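Home Storage Desks Filing Paper Goods Sale Contact

Stalari Box File, Foolscap, Lever Clamp

Item 927. Sold singly or in a carton of 12.

Every maker of box files says theirs is archival. It's printed on the lid, usually near a picture of a leaf. The word has no fixed meaning on a stationery label, and I would ask anyone shopping this page to ignore it, including where Stalari uses it on their own packaging. What you are buying is a rigid board box with a hinged lid, a spring clamp and a place to write what's in it. Some do that for many years and some have a split hinge by the second tax season.

We stock the Stalari after going through a fair number of others. It isn't the cheapest and I don't think it's the handsomest. The board is thick enough that a full box can sit under two more full boxes without the lid dishing. The hinge is covered in cloth tape on both faces, where most are taped on the outside only. The clamp is ordinary. Stalari calls it a "precision retention system" and I have left that out of the title.

Capacity is where the claims get silly. The carton says 600 sheets. We loaded one with plain copier paper, got that many in, and could then not close the lid with one hand. With real paperwork – stapled, folded, a few plastic sleeves, receipts stuck to backing sheets – you should plan on a good deal less. If you need to move papers in and out every week, fill it two thirds of the way and start another.

The lid catch is a push button. It has held up well on the samples we keep in the office, though Nadja Gasser, who handles our returns, would like it noted that the button is the part that comes back most often. Usually it has been pressed in by something leaning on it. Store the box with the button side clear. 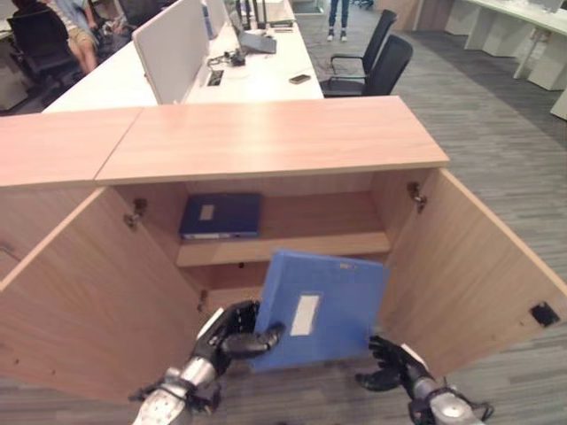 Page 45

Will it fit your cabinet? Measure the inside, with the doors open and the tape past the hinges. Outside measurements are useless for this, and so are the ones on most furniture tags, which have a way of including the thickness of the sides. The hinges themselves can take a bite out of the opening near the top. A box that slides in below them may snag if you try to stand it on a stack.

People also ask whether to stand these up or lay them flat. The trade answer is upright, spine out, like books. I'm less sure. Upright is easier to read and easier to pull, but a half-empty box stood on end lets the paper slump behind the clamp, and you get that permanent curl at the bottom edge. Full boxes upright, part-full boxes flat is what we tell people now.

Labels

The Stalari comes with one self-adhesive spine label. The glue is poor. Ours lifted at the corners over a warm summer, and I don't believe the "permanent" on the backing sheet. The Flirkasico label holders listed at the bottom of the page are a better bet, because the card slides out and you can change your mind about what "Misc." means. Pencil lasts longer than most felt tips, whatever the felt tip says.

What it won't do

It won't survive a flood. It won't survive a fire either, and the "flame resistant" wording you'll find on some competing boxes refers to a coating, tested on its own, that adds very little once there's paper inside. It will keep dust off. It will keep light off, which matters more than people think for thermal receipts, although those fade in the dark as well. Copy them.

If your papers are worth real money or can't be replaced, a board box in a cupboard is the wrong product and I'd prefer not to sell it to you for that.

Details

Sizes: foolscap only. The letter size was dropped in January and we have no date for its return, despite what the catalog insert says.
Colors: navy, black, gray. The gray marks easily.
Clamp: steel spring, lever release
Returns: 45 days, unused, in the carton
Spare clamps: yes, by phone only

Orders in before noon on Thursday go out the same day. Later than that and they wait for Monday's truck.

Related items
Flirkasico Slide-In Label Holders, pack of 12
Chiriac Magazine File, Flat Pack
Arkero Two-Door Cupboard Shelf Insert
Stalari Spare Clamp
Chiriac Index Tabs, Plain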